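How to set a table with a fork and a plate when the board and striped mat do not fit the table well?
Flirkbridge Community Help > Home and Kitchen > Table setting
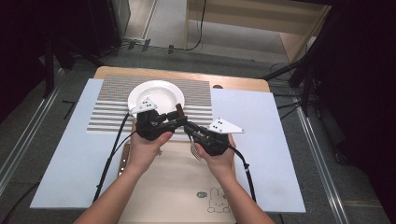
Fork over the board, plate on the striped mat behind it.

Asked by Ruba Nassar
Viewed 2734 times
4 people follow this question

Hello everybody. I have a question about setting the table and I hope it is the right category, I first posted it in Furniture and a moderator moved it.

We have a wooden table in the kitchen, and on top of it we keep a big light board, which is a blue kind of white. The board is larger than the table and goes past the edges of it. On the board I put a rectangular mat with gray and white stripes, and on the mat one round white plate, the sort with a raised rim and the middle part a little lower. It is for one person, mostly for my father, who eats earlier than the rest of us, at 5:30.

My problems are these.

First, I don't know where the fork should go. When I was a child the fork was on the left and that was the end of the discussion. But my sister-in-law puts fork and knife together on the right, on a napkin, and she says that for a family meal this is normal in the United States. My father is right-handed and he does not use a knife for most things.

Second, should the fork be on the mat or on the board? If I put it on the board directly it slides when somebody touches the board. If I put it on the mat, I must move the plate and then the plate is not in the middle of the mat, and this disturbs me more than it should.

Third, the place in front of the plate. There is always some paper lying there, in the picture it is a beige sheet with a rabbit sort of character on it. My nephew thinks it should stay as a second placemat. I would like to know if paper under the forearms is acceptable for eating, or if it only gets dirty and sticks.

I do not want to buy a new table. I can buy a new mat if it is necessary. Thank you for your patience with my long question.

Comments on the question
Juwita Osman: How wide is the mat? It is hard to answer the second part without it.
Ruba Nassar: I am sorry, I did not measure. I will do it on Thursday when I am at home in daylight.

3 answers, sorted by votes

Answer by Müzeyyen Tuncer
Votes: 99
Accepted by the person who asked

I worked for many years in a small hotel dining room and I set a lot of tables, so I will try to go in order.

The fork goes to the left of the plate, tines away from the person, with the end of the handle on the same line as the bottom of the plate rim. This is the usual way in the United States also. What your sister-in-law does is common in casual restaurants, where the fork and knife come rolled in a napkin and the roll is put wherever there is room. At home you can do it like this and it is not a mistake. But if your father eats with only a fork and holds it in the right hand, I would put it on the right for him. A table is set for the person who sits there.

About mat or board: put it on the mat. A metal fork on a smooth board moves and makes a noise, and on a mat it stays where you left it. Leave one thumb of space between the fork and the rim of the plate. If there is no space, the mat is too small for this plate. Before you buy another one, try to turn the plate setting a little: let the plate be in the middle from front to back, and a thumb to the right from side to side (or to the left, if the fork is on the right side). After the fork is down, the plate and the fork together look centered. It is only when the fork is missing that it looks wrong.

Also please bring the mat closer to the person. The bottom edge of the mat should be one thumb from the edge where he sits. If the plate stands further back with free board in front of it, he must lean forward, and soup will be difficult.

The paper I would take away for the meal. Thin paper moves under the arms, and when there is a drop of oil on it you cannot wipe it. Your nephew can have it back after dinner, or you can put it inside a clear plastic sleeve, and then it is a real placemat and you can wash it.

One more thing that you did not ask. If the board goes past the table, be careful with the part where there is no table under it. Do not let anybody rest the elbows there. I would put rubber shelf liner between the board and the wood, cut smaller than the table so it is not seen. This will help with the sliding more than any mat.

Comments on this answer
Ruba Nassar: Thank you very much, it is so clear. I moved the mat to the edge and put the fork on the right. My father did not say anything, and from him this is a good sign. Shelf liner I will get this weekend.
Tamer Majali: +1 for the liner. Ours is from the Tatley store, the gray one, and it did not leave marks on the wood.

Answer by Nizar Mansour
Votes: 4

Fork left, knife right, spoon right of the knife. It is the rule everywhere. The paper should go away.

Comments on this answer
Juwita Osman: He does not use a knife, it is in the question.
Nizar Mansour: Then fork left.

Answer by Tamer Majali
Votes: 1

I would buy a longer mat and not think about it anymore. We have the Kanaan woven ones in our house, since December, and there is place for the plate, the fork and also a glass. I don't know if they still make the striped color. They are a little rough, so if your plate has an unglazed ring underneath check that it does not catch.

For the paper, my children had drawings under the plate for years and we just changed them when they were dirty. It depends how much you care.

Related questions
Can I put a hot pot directly on a painted board?
Round placemat on a rectangular table, which way for the stripes?
Plates with a high rim do not stack well in a narrow cabinet
What to do with one fork that is left from an old set?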